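Home & Garden > Houseplants > Watering

Monique Langlois
Leaving my ferns for 14 days, help!
Hi all! I'm going to my sister's place for two weeks and my ferns have never been alone that long (my neighbor used to do it but she moved in September). I've got three Bostons in the front room plus a maidenhair that sulks if I look at it funny. I was thinking wicks in a bucket, or those Hanik clay spikes, but I don't want to come home to mush.
3 followers

Chrysoula Zacharopoulos
I've done the wick thing loads of times and I love it! Cotton rope, one end way down in the soil, the other in a jar of water set a little higher than the pot. Try it a few days before you go so you can see how fast the jar drops.

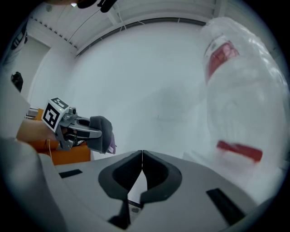
Should the ferns be watered right before leaving? Water them well the night before and let the pots drain, then set up the wicks in the morning. Oh, and pull them back from the window, mine drink way less in the shade.
Helpful (14) · Share

Kalogeropoulos
just put them in the bathtub with an inch of water. worked for me, never tried it with a maidenhair tho
Helpful (2) · Share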